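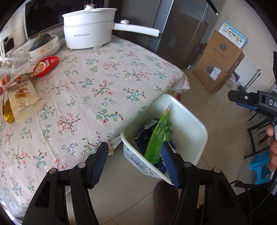 The flower cloth on my kitchen table, with the cooking pot at the far end

I bought the Wemance tablecloth in September and I use it every day, so now I can write a fair review. Before it I had a plastic one from Butard, and it was always sticky in summer.

First, the fabric. It is thicker than I expected from the photos in the shop, but it still falls nicely at the corners. The print has small branches with red flowers and green leaves, and after many washes I do not see that the colors are weaker. I wash it at low heat with the towels.

Stains are the important question for me. Tea and soy sauce come out if I put water on them soon. Oil is more difficult. I have one spot from chili oil which I washed three times and it is still there, very light.

What I do not like: the fold lines. The cloth arrives folded in a small packet and the lines stay a long time. I ironed it two times and they are less strong, but not gone. Also the size on the label was 98 inches and mine is a little shorter after the first wash. Please buy one size bigger.

The seller answered my question in one day and was polite. I give four stars from five, and I will order the blue one for my mother.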